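## 3. Before you spend anything

Read this section before the ones on bolting down, wiring and first power-up. Most of the money wasted on tabletop arms is wasted at this stage, and very little in Sections 4 to 9 will get it back for you.

The Darnavix planning guide assumes one arm, one table and one two-finger gripper. If a supplier has already talked you into two arms, go through the steps for one of them first.

### 3.1 Write down the job

1. List every object the arm will have to pick up. Use the real objects from your own bench or kitchen drawer. The sample blocks that come with a demonstration kit were chosen by the people selling the kit.
2. Next to each one, write its widest and narrowest points and its weight.
3. Mark anything thin, floppy or trailing. Leads, pens, tags and paper all go in this group.
4. Mark anything that has to be set down in a particular place, such as in a bowl or on a dish.
5. Cross out anything you added only because it would look good to visitors.

**Note:** If the list has fewer than four lines after step 5, stop and ask whether a person could do the work in a spare half hour. Quite often the answer is yes, and you can put this manual down.

### 3.2 Check the gripper against the list

Brochures give the widest opening of a gripper in large type. It is the easiest figure to look up and the least useful one to most buyers, as hardly anything on an ordinary table is too wide to grip. Trouble comes at the other end, with things that lie flat and thin.

1. Find the thinnest object on your list.
2. Lay it on the table top you mean to use, with no mat or foam underneath.
3. Ask the supplier how close the fingertips can come to the surface before they touch it, with your fingertips fitted and not the set used in the sales film.
4. Ask what happens when they do touch. "It stops" is an answer. "It shouldn't" isn't.

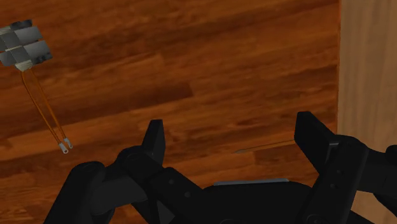

5. Count objects with loose wires as two jobs, one for the body and one for the wires. A firm grip on the body says nothing of where the wires will end up, and a dragged lead can pull other things along with it.
6. For anything with a point, decide which end must face which way when it is put down. If you don't care, write "any" in the list. It will save you a good deal of set-up time.

**Caution:** Don't buy spare fingertips in bulk until you have used one pair for a month. We have seen a shop order 100 pairs of a shape that could not lift a pen.

### 3.3 Simulate first, and don't believe all of it

A simulated table costs very little next to a real one, and we recommend that you start there. You can move bowls about, change the height of the arm and try poor ideas with no risk to your fingers. The Korletey planning package loads the arm model and a plain room, and you can bring in your own table by its measurements.

1. Build the table at its true size. Don't round up.
2. Place the arm base where it will really stand, taking account of doors, sockets and the chair someone will refuse to move.
3. Add the objects from your list, spread out as untidily as they would be on a working day.
4. Run each pick from at least five starting positions.
5. Write down every failure, including the ones you feel sure would be fine in real life.

Treat the results as follows:

| What the simulation tells you | How far to trust it |
|---|---|
| Whether the arm can reach a spot | Well enough to plan by |
| Whether the elbow will hit something | Well enough, if your room is modelled properly |
| Whether a smooth object will slip | Poorly |
| How a wire or cloth will move | Hardly at all |
| How long a cycle will take | Add half as much again |

**Note:** A good success rate in simulation is not a reason to sign an order. In our own planning trial we ran 373 picks on a simulated table and 178 of them ended with the object where it was meant to be. The sales sheet for the same set-up promised a good deal better. Ask your supplier how many tries lie behind any percentage they quote, and who cleared up between them.

### 3.4 Plan the table and the reach

Reach figures are measured with the arm stretched right out. An arm at full stretch is awkward to steer, and you shouldn't plan to work there.

1. Take the quoted reach and knock off a fifth.
2. Draw that distance on the table as an arc from the centre of the base.
3. Put everything that must be picked up inside the arc.
4. Check the space close to the base as well. Most arms have trouble picking things up right beside their own foot.
5. Look at the table from where the operator or the fixed camera will be. The arm is thicker than people expect from the drawings, and it hides things.

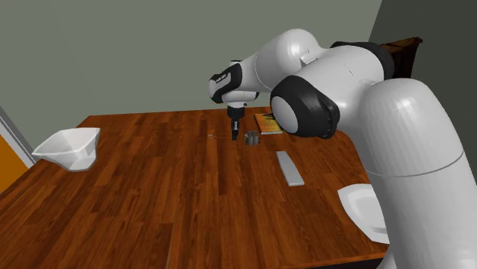 6. Set your drop-off points on opposite sides only if the job calls for it. Every long crossing adds time to each cycle, and it adds up over a day.
7. Leave a hand's width between neighbouring objects for the fingers to come down. If your work can't be laid out that way, tell the supplier before you pay.

**Caution:** Keep the whole sweep of the elbow clear, along with the space under the gripper. Shelves, lamps and screens behind the table belong in your drawing too.

### 3.5 The budget

The price of the arm is the part of the budget you will be told about. Use the headings below and get a written figure for each.

- Arm, controller and stop button
- Gripper, plus one spare pair of fingertips
- Table or stand. The Bestwood bench top is heavy enough, but its legs are sold separately
- Mounting plate and bolts (185 on our last Sunville quote, and left off the first page)
- Cameras, brackets and cables
- Software licence for year two, when the free period has run out
- Staff time for set-up, at real wages
- Repairs and carriage both ways

If a supplier won't fill in a line, enter your own worst guess and leave it in the total.

### 3.6 When to walk away

Don't place the order if any of these is true:

- You have not seen your own objects picked up by the model you are buying.
- The quote depends on a discount that ends this month.
- The one person who would run it has not been asked.

If none of them applies, go on to Section 4 and check the floor.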